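Section 6. Comparing Grippers on Mixed Small Items

6.1 Purpose

Use this procedure to compare two or more grippers mounted in turn on the same arm, with the same camera and the same controller settings. It covers items that can be held in one hand. It does not cover payload testing (Section 9) or suction cups (Section 7).

The results are only useful for ranking grippers against each other on one station. Scores taken at the Prutville bench and scores taken on another bench should not be placed in the same table.

6.2 Before you start

You need the following:

Irnmont arm, powered and homed
Mussa controller with a blank test profile
Wrist camera, calibrated according to Section 4
Adapter plate and four flange screws for each gripper
Two sets of fingertips for each gripper, one of them unused
A shallow plate or tray with a raised rim
The item set for the station

CAUTION: Switch off arm power at the controller before you loosen the flange screws. The emergency stop alone does not remove voltage from the tool connector.

6.3 Mounting the gripper

1. Move the arm to the service pose and switch off arm power.

2. Unplug the tool cable. Pull on the connector body only.

3. Remove the flange screws and lift off the old gripper with its adapter plate.

4. Fit the new gripper with the cable outlet facing the elbow. Tighten the screws in a cross pattern.

5. Plug in the tool cable and clip it to the forearm. Leave enough slack for a full turn of the wrist.

6. Restore power. Open the Tool page and enter the mass and the tip offset from the data sheet supplied with the gripper.

7. Run the open and close check three times. If the reported width at full close differs between runs, go to 6.8.

NOTE: The tip offset changes with the fingertips. Enter it again every time the tips are swapped, even if the gripper body stays on the arm.

6.4 Controller settings

Set approach speed to 120 mm/s and closing force to 40 percent. Set the lift height to 70 mm. Keep these values for every gripper in the comparison. A gripper that does better at another force may be tested again at that force, but the second run goes on a separate sheet.

Turn off automatic regrip. With regrip on, the controller repeats a failed close without adding a line to the log, and the failure is lost.

Controllers that were updated from an older release keep their old profiles. Open Import on the Profiles page, load the blank test profile, and confirm that the regrip box is clear.

6.5 Placing the items

1. Put the plate on the table inside the marked work area.

2. Place the items on it so that some touch and some overlap.

3. Jog the gripper down over the plate at low speed and check that the tips can reach the center without striking the rim.

4. Save the position as Center Down.
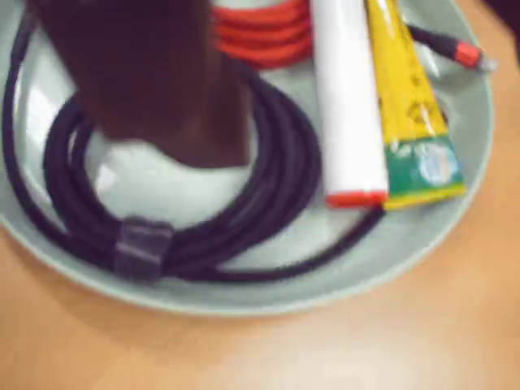

Cables are the hardest class in the item set and should be scored separately from rigid items. A loose coil gives the fingers several strands to close on, and the number of strands caught decides whether the coil lifts whole or pulls open. On the plate, the black braided cable is held by a hook-and-loop strap at the lower left of the coil, and the gripper comes down inside the loops. Start each gripper from this approach, then repeat with one finger outside the coil. Record which side was used. Leave the strap in place for both runs, and note on the sheet any item resting on the cable, such as the white tube with the red-orange cap. A neighbor that moves during the lift counts as a disturbance even if the pick succeeds.

6.6 Running the comparison

1. Start the log on the controller. Enter the gripper name and the tip type.

2. Send the arm to Center Down, then back to the start pose.

3. Select the target item in the camera view and press Run.

4. When the lift ends, wait for the hold timer to finish before you judge the result.

5. Score the attempt:

2 = item lifted and held, neighbors not moved
1 = item lifted and held, one or more neighbors moved
0 = item missed, dropped, or held only by a loose end

6. Return the item to its place by hand with the arm paused.

7. Repeat until every item in the set has been tried, then change tips and start again at step 1.

CAUTION: Keep hands out of the work area until the controller shows PAUSED. The arm can still move while PAUSING is shown.

6.7 Reading the log

Each line holds the target, the commanded width, the measured width, the motor current, and the score. Compare measured width first. On a braided cable the width often keeps falling after contact as the jacket compresses, and the controller may report a stable grip too early. Raise the settle time if this happens, and raise it for all grippers.

The reference log supplied with this manual has 1,564 lines, recorded by Jussara Lins and checked by Weidong Xiong. Blurred camera images are kept in the log. They do not affect the score, which is entered by the operator, but they should be excluded when the camera itself is being compared.

6.8 Faults

Width differs between closes: Check the fingertip screws, then repeat the open and close check.

Tips touch the rim: Reenter the tip offset. If the fault remains, use a wider plate.

Camera loses the target during descent: The gripper body is blocking the view. Move the start pose to one side and save it again for all grippers.

E17 on the controller: The tool cable is not seated. Switch off arm power before you reconnect it.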